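Grip first, arm second: what a season of hand-held data showed

When Salamatu Oyewole started the Lunde study, the question was narrow. Her group already had policies trained on demonstrations from hand-held grippers, and those policies failed in ways the loss curves did not predict. Two training sets of equal size, gathered on the same tasks, could end up 20 points apart in success rate on the arm.

"We kept looking at the network," she says. "We changed the encoder, we changed the action horizon. The gap stayed where it was. At some point you have to look at the demonstrations."

The method that came out of this is plain. Each demonstration is a recording from a camera on the gripper, with the gripper's path recovered afterward and its opening width logged at each step. Oyewole and her colleague Banafsheh Akbari took 3000 such recordings and scored every one on a single quantity, which they call approach dwell: the time between the moment the fingertips stop closing distance to the object and the moment they begin to close on it. The score is computed from the path and the width signal alone. No image is used.

Akbari wrote the scoring code, and she is careful about what it measures. "Dwell is a proxy. A long dwell can mean the operator was uncertain, or was talking, or was lining up a difficult grasp. The number does not tell you which. What it tells you is that for that stretch of the recording, the action labels are close to zero and the images hardly change."

A policy trained on many such stretches learns to reproduce them. On the arm this shows up as a stall a short distance from the object. The gripper arrives, waits, and in the worst runs never closes. The group had logged these stalls for months as perception failures.

The comparison was run on four tasks: placing a cup on a marked spot, folding a cloth once, opening a drawer, and moving a soft object between two trays. For each task they trained one policy on all of the recordings, one on a random subset, and one on a subset of the same size with the highest dwell scores removed. Each policy was then given 100 trials on the arm, with start positions fixed in advance.

The filtered subset did best on three of the four. The cup task gained 15 points over the random subset, and the drawer and cloth tasks gained less. On the soft object there was no difference worth reporting. Oyewole attributes this to the task itself, in which a pause before closing appears to carry information about where to squeeze.

"I would not filter that one," she says. "The operators slow down there for a reason, and the policy seems to need it."

Collection takes place in a shared hall with people working at several tables at once. The study made no attempt to control the background, and the lighting was left to vary with the time of day.
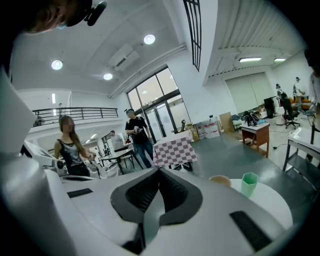

Zaltow, reading the draft results, asked whether the filter was simply picking out the better operators, in which case the same gain could be had by training people and leaving the data alone. It was a fair objection, Akbari concedes, and the first version of the paper had no answer to it. The second does. She repeated the scoring within each operator, so that every person contributed the same share of recordings to the filtered set. The gain on the cup task shrank by a third and did not vanish. Part of the effect is the operator – the rest is the recording.

There are limits. All of the arm trials used one model of arm and one fingertip shape. The dwell threshold was chosen on the drawer task and carried over to the others unchanged, and Oyewole says she would expect a tuned threshold to do somewhat better and to be harder to defend. Recordings with failed path recovery were dropped before scoring, which may have removed some long dwells already, as a gripper held still in front of a blank surface gives the tracker little to work with.

The next round, planned for October, adds a second fingertip and moves scoring to the point of collection. An operator would get the dwell figure a few seconds after finishing a demonstration and could repeat it. Akbari has doubts about this part.

"If you show people a number, they will work to the number," she says. "Then you have fast approaches and bad grasps, and you need a second score for that." She has a candidate – the width change in the half second after contact – but has not tested it outside the drawer recordings.

The scoring code will be released with the paper. The recordings will follow once the audio has been stripped.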